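Stalden Household Textiles Wash Log

Version 3, released 8/28/26

Summary

A table of wash and wear records for everyday clothing and household linen, kept in four homes in Stalden and Plasetton. Each row is one item going through one wash. The log was started to see how much cotton and cotton-blend items shrink and fade under ordinary home washing, as opposed to the fixed cycles used in test labs.

There are 564 rows covering 156 items. Most are T-shirts, pillowcases, tea towels and tablecloths. Socks were dropped after version 1, as too many lost their labels.

Files

washes.csv has one row per wash.
items.csv has one row per item, with fibre content copied from the care label.
machines.csv lists the washing machines, with age and drum size.
notes.txt holds free comments, in the order they were written.

Columns in washes.csv

item_id: matches items.csv
wash_no: counts up from 1 for each item
temp_c: the temperature set on the dial
spin: spin speed set, blank if not written down
detergent: powder, liquid or none
drying: line, rack or tumble
length_cm and width_cm: measured after drying, before ironing
fade: a score from 0 to 8, judged against a printed grey card

How items were measured

Items were laid flat on a table and smoothed by hand without stretching. Length on shirts runs from the highest point of the shoulder to the hem. Width is taken just under the sleeves. Tablecloths were measured along both edges and down the middle, and the middle figure is the one in the file.
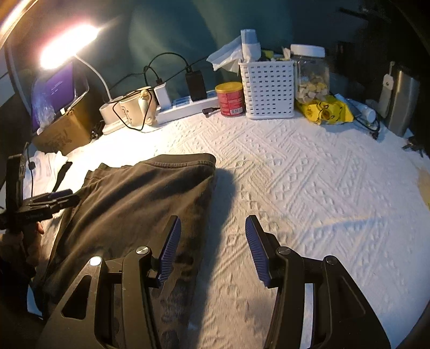 Measurements were taken with a cloth tape in homes 1 and 2 and a steel rule in the others. The cloth tape was checked against the rule before each version and replaced once, between versions 1 and 2. Rows measured with the old tape have old_tape set to yes in the notes column and should be left out of any work on small changes in size.

Known problems

Temperature is what the dial said. No readings were taken inside the drum, and the older machine in Plasetton probably runs cool.

Fade scores were given by different people and don't agree well in the middle of the range. Scores of 0, 1 and 8 are fairly safe.

Tumble-dried rows nearly all come from one home. Don't use them to compare drying methods.

Missing values are blank. A zero is a real zero.

Changes

Version 3 adds tablecloths and fixes swapped length and width on the pillowcases.
Version 2 added the detergent column and removed socks.

Licence and use

Free to use and share with credit to the Stalden Household Textiles Wash Log. Corrections can be sent through the issues page. Please give the item_id and wash_no. The next update is planned for September and will only cover items already in the list.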